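Bench & Bot Forum > Two-arm setups > Kits and services

Thread: Riltano soft goods kit, anyone else running it?

solderpaws
Tuesday, 7:42 am

OK so I have been sitting on my hands waiting to post until we had some proper hours on this thing, and now we do! We have the Riltano soft goods kit on our two-arm bench. For anyone who missed the older thread, it's the add-on package: finger sets, the grasp library for fabric, the handheld teaching mode and a block of remote support hours. You bring your own arms.

Our job is bags. Canvas totes with a zipper along the top, which have to be picked up by the rim, opened, filled and closed. I've wanted to do cloth for years and every time I tried it with our old scripts the bag just folded up like a wet sock.
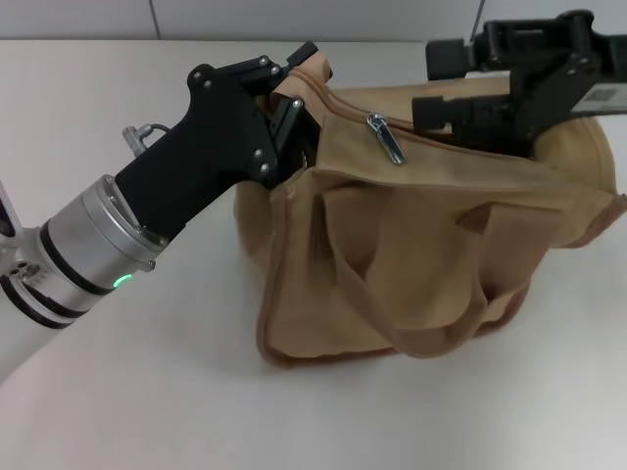

Photo: solderpaws, posted with permission of the Flodville shop

The rim grasp is what sold me. Left gripper pinches the corner, right one holds the top edge on the other side, and you've got a mouth you can put stuff into. We logged 116 teaching runs before I trusted the library to pick its own pinch point, and I'd do fewer if I started over, because a lot of my early ones were me being fussy about the same corner.

Things I love: the pinch force setting goes really low (you can hold a paper napkin), the fabric presets are named like a human named them, and the re-grasp routine tries again from a slightly different angle if it loses the cloth, so you don't end up babysitting it.

Things I don't love: the manual. It's written for people who already have the kit working.

Ask me anything, I'm around until lunch.

mudflap_kev
Tuesday, 8:15 am

Nice! What's the price now? Last time I asked for a quote they gave me a number for the fingers and a different number for "enablement" and I gave up.

solderpaws
Tuesday, 8:21 am

Ha, yes, same. We paid 1791 for the fingers and software together, and the support hours were on top at 800 for the block. They'll split it if you push. We have used hardly any of the support so I'd start with the small block if they still sell it.

tin_whistle
Tuesday, 8:50 am

I'm going to be the grump. I ran this kit for a season at the Jumatberg place and we sent it back. The library is great on a bag that's sitting up nicely on the table. Give it one that has slumped over on its own handles and it grabs the strap instead of the rim, over and over. Support told us to "present the bags consistently." If I could present the bags consistently I'd have bought a clamp!

Did you try it with the handles falling across the opening?

solderpaws
Tuesday, 9:04 am

Fair question and you're not wrong about straps. When the handles hang down the front we're fine. When one flops over the zipper it gets confused, and my success rate drops to a number I'm not proud of. What helped a lot was teaching a separate little move first, just a nudge that sweeps the strap down toward the front panel, then calling the rim grasp. It costs a few seconds per bag. I can live with that, you might not.

Which version did you have? The strap mask only came in with the September update.

tin_whistle
Tuesday, 9:11 am

Before September. OK, that might change things. I still think it should come out of the box knowing what a handle is.

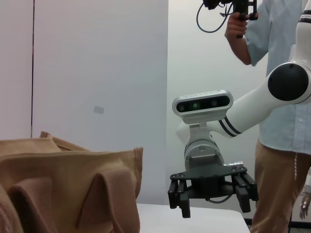 And another thing while I'm at it: the handheld. Our operators got tired fast. You're holding it up in the air the whole time, and if you're teaching a slow move your arm starts to drift and the drift goes right into the recording. We ended up throwing away a bunch of runs for that.

LevVasylenko
Tuesday, 9:37 am

Jumping in about the handheld, I do the teaching for a group that folds linens. Don't do it in long sessions. We swap after 20 minutes, no matter how well it's going, and the recordings got much cleaner. Also turn on smoothing, second page of the settings, it's off by default for some reason. With it on I can sneeze in the middle of a run and you wouldn't find it in the data.

I like the kit a lot, by the way. It's the first one where I could teach a new fabric before lunch and have it running after.

mudflap_kev
Tuesday, 9:40 am

Smoothing is off by default?? That explains a few videos I've seen.

gundo_fan
Tuesday, 10:02 am

Has anyone compared it with the Gündoğdu fingers? They're longer and have a soft pad, and I find them better on thick seams. Piping especially. My worry with the Riltano ones is that hard little edge at the tip, it looks like it would leave a mark on waxed cotton.

solderpaws
Tuesday, 10:18 am

I haven't had the Gündoğdu set on my bench but I'd love to borrow one! On plain canvas I see no marks at all. Waxed cotton I'd be careful with. There's a rubber sleeve you can order for the tips and I'd put those on first. Piping is OK as long as you don't pinch right on it. Go a finger's width below and let the seam sit above the jaw, it gives you something to pull against.

tin_whistle
Tuesday, 10:25 am

The sleeves wear out. We went through almost 20 pairs. Budget for it.

LevVasylenko
Tuesday, 10:31 am

That's a lot of sleeves. Were you dragging the bags by them? Ours last well, but we lift straight up and then move sideways.

tin_whistle
Tuesday, 10:44 am

...we may have been dragging the bags.

solderpaws
Tuesday, 10:52 am

I'll write up the strap nudge with the settings tonight and put it in the files section. Kev, if you get a new quote, post what they say about the support hours, I want to know if the small block is still a thing. And gundo_fan, serious about borrowing those fingers, I'll pay shipping both ways.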